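Week 4 notes: Surface finish and glare in task lighting
Last updated 8 January 2023
Shares 12 | Comments 3

Luminance is what leaves a surface toward the eye. Illuminance is what arrives at it. Most errors in the December assignment came from swapping the two. For a matte surface, luminance equals illuminance times reflectance, divided by pi. A bench lit to 100 lux with a reflectance of 0.6 gives 19.1 cd/m².

The formula assumes the surface scatters evenly in all directions. Matte paint comes close. Gloss enamel doesn't, and its brightness depends on where the viewer stands. Record the colour and the finish separately on your survey sheet. 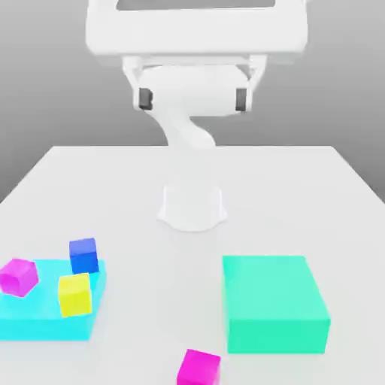

Shading carries most of the information about form when surface and background are both pale. Under a fully diffuse source the gradients flatten and edges become hard to judge. Adding one directional source, set 60 degrees from vertical, restores them. Check for veiling reflections afterwards from the normal seated position.

For the prac, use the Bachmann meter and zero it with the cap on. Take readings at 4 points on the bench, then repeat with the grey card. Do not lean over the sensor. Calculate reflectance from the card ratio and show your working.

Reading: Trurar notes, section on diffuse reflection. The Pistholm tables are optional.

Tanvir Gazi

Comments

mel_k: Is the card ratio taken per point or from the average?

T. Gazi: Per point, then average the results.

jro: Second line of the worked example makes sense now, I'd left out pi. Thanks.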